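Week 7: Getting your audio files in order

Hi all! These are my notes from Tuesday's session, cleaned up a bit because my handwriting on the board was a disaster. We're still on digital music, but this week is about files you already own: CDs you ripped, downloads you paid for, recordings your band made in a garage. No streaming today.

1. Formats, one more time

A few of you mixed up lossless and lossy on the last worksheet, so let me go over it again. FLAC is lossless, meaning you get back exactly what was on the CD. MP3 and AAC are lossy, so they throw away sound you probably won't miss. If you turn an MP3 into a FLAC you get a bigger file and the same sound (please don't do this, I did it to half my collection in college and I'm still finding them).

My own library is 3,888 tracks, and 3,256 of those are FLAC. The rest are old MP3s I can't replace.

2. Tags

Tags are the bits of text stored inside the file: artist, album, track number, year, genre. Your player reads those, and most of the time it couldn't care less what the file is called. I use Brundus for tagging, and the lab machines have it too. Open a folder, select everything, fix the album artist first. That one field causes most of the mess you see when one album shows up as twelve.

Watch out for text encoding. Older files with titles in Chinese, Russian or Greek can come up as garbage characters, and the fix is to re-save the tags as Unicode. Try it on a copy! 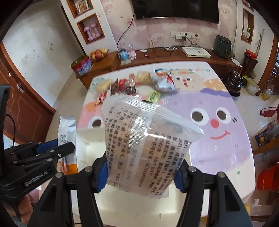

3. Folders and file names

Keep it boring. Artist, then album, then track number and title. Put a zero in front of single-digit track numbers or your car stereo may play track 10 right after track 1. Clarura can rename a whole folder from the tags, so do section 2 before you do this one.

4. Backups

Two copies, and one of them somewhere else. I lost 118 albums to a dead drive one October and I'm still a little sore about it.

For next week

Bring one messy album on a USB stick. Read the Khoury handout on volume leveling, at least the first half. If you use a Mac at home, check that Brundus opens before you show up.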